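4.3 Placing parcels at the labeling station

Before you start, wipe down the surface under the overhead bar. Tape scraps collect there and will attach themselves to the next customer's box.

1. Find the shipping label. On Jeltton cartons it goes on the largest side. On Ulell mailers it goes wherever the packer was looking at the time.

2. Turn the parcel so the label faces up. The sign on the bar, 请将面单朝上放置, says exactly this, with the "face up" part in black on yellow. Sideways does not count. We have had the discussion.

3. Smooth any wrinkles across the barcode with your palm. If the barcode is torn, reprint it. Do not fill in the missing lines with a marker -- Jarosław Kurek tried, and a box of shower hooks spent most of March in the wrong depot.

4. Set the parcel down flat and take your hands away before you scan.

5. Wait for the beep. One beep is a good read. Two beeps mean the label has already been scanned, so put the parcel on the return shelf and find out why.

NOTE: The white scale along the bottom of the sign has numerals including 15, 20, 25 and 30. Use it for a quick look only. Measurements that go on an invoice are taken with the tape from the drawer, which should be in the drawer.

CAUTION: Never stack parcels to save time. The scanner reads the top one and the rest travel for free until Elspeth Jardine gets the bill.

6. After 40 parcels, empty the scrap bin and sign the station sheet. Initials are fine if they can be read.
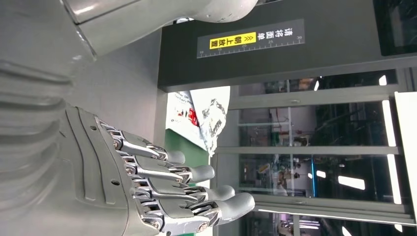
If a parcel fails to scan after 5 tries, stop there and move it to the manual entry desk. A sixth try has the same odds and a longer line behind it. Manual entry is covered in 4.4.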